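Chapter 3

Table Linen and Place Settings: Materials, Sizing and Care

3.1 Scope of the chapter

The previous chapter dealt with the table as a piece of furniture: its height, its load and the finish of its top. The present chapter deals with what is laid over that top and what is laid on the cloth. Two groups of goods are covered. The first is textile goods, meaning tablecloths, runners, placemats and napkins. The second is flatware, meaning knives, forks and spoons. Glassware and crockery are left to Chapter 4.

Students should already be able to read a fibre content label and to tell a woven cloth from a knitted one. Those who cannot should go back to Section 1.6 before going on.

3.2 Terms

Drop. The length of cloth that hangs below the edge of the table, measured from the top surface to the hem. Drop is stated for one side only.

Cover. The space allowed for one diner, including all flatware, crockery and glassware. In this book a cover is taken as 60 cm wide unless the text says otherwise.

Ground. The base colour or base weave of a printed cloth, over which the pattern is printed.

Repeat. The distance between one point in a pattern and the next identical point, measured along the warp or along the weft.

Silence cloth. A thick underlay placed between the table and the tablecloth. It deadens noise and protects the top from heat.
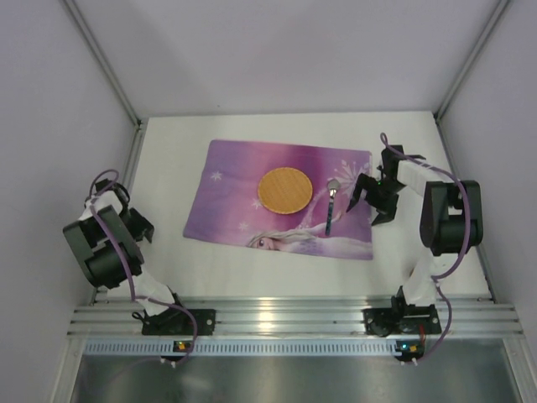

3.3 Measuring the table

All measurements are taken with the table fully assembled and with any leaves in the position in which they will be used. Length and width are measured at the widest points of the top. Where the edge is moulded, the tape is run to the outermost part of the moulding. The measurement is then repeated at the far end, as older tables are often out of square.

The size of the cloth is found by adding twice the drop to each dimension of the top. If the cloth is of cotton or linen and has not been pre-shrunk, a shrinkage allowance is added before the hem allowance. The order matters: hems added first will be counted as part of the finished size and the cloth will come up short after its first wash.

A placemat or small centre cloth needs no drop. It must lie wholly on the top, with its edges clear of the table edge on all sides. Rounded corners are often used on small cloths. They are less likely to curl than square ones and can be bound in one continuous length.

3.4 Printed cloths

Printed cloths are divided by method into screen, roller and digital prints. Screen printing applies one colour at a time and is suited to flat areas with sharp edges. Digital printing applies all colours in a single pass and is suited to graded grounds, in which one colour passes gradually into the next.

Seasonal cloths form a large part of the printed trade. Orders for winter patterns are normally placed well ahead, and goods should be in the shop by November. The Trurnby range, used in the exercises at the end of this chapter, is typical: one graded ground is carried through the whole range and only the motif is changed.

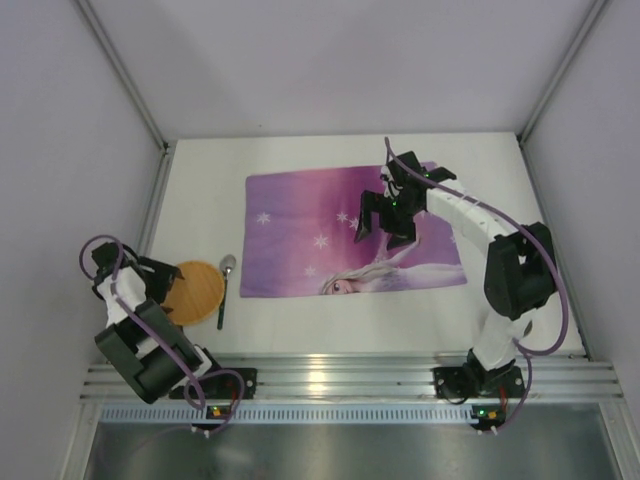
Page 60

Scattered motifs are easier to cut than ruled ones. A stripe or check must run true to the hem, and any error can be seen along the full length of the table. A scattered motif has no obvious line and will hide a small error. It will not hide a cloth cut badly off the grain, which will hang unevenly at the corners whatever is printed on it.

Colour fastness is tested before first use. A damp white cloth is pressed on a hidden part of the print and lifted. If colour has passed to the white cloth, the article is washed alone until the test is clear. Deep reds and purples need particular care in this respect.

3.5 Weight of cloth

The Dilla mill samples issued with this book are marked with their weight in grams per square metre. The heaviest sample, at 500, is an underlay felt and is not meant for use as a top cloth. A light cloth creases readily and may shift when a plate is moved. A heavy cloth stays in place but is slow to dry and puts a greater load on the washing machine.

3.6 Flatware 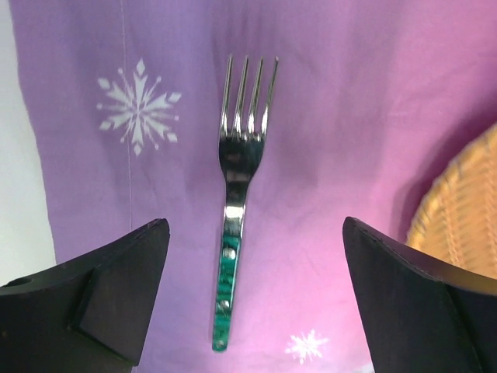 Most flatware in daily use is made of stainless steel. The grade is commonly written as two figures, the first giving the share of chromium and the second the share of nickel. Chromium resists rust. Nickel adds further resistance and gives a warmer shine.

Handles are either formed in one piece with the working end or made separately and joined to it. In riveted work, scales are fixed to each side of a flat tang. Joints of this kind should be checked for gaps, in which food and water may collect. The Gunnlaugsson pattern sheets in Appendix 2 show the common handle sections at full size.

Forks are laid to the left of the cover with the tines upward, and knives to the right with the cutting edge facing the plate. The lower ends of all pieces are set on one line, parallel to the table edge. The Prurkthorpe method, described in Section 3.9, uses a marked strip of card to fix this line before any piece is laid.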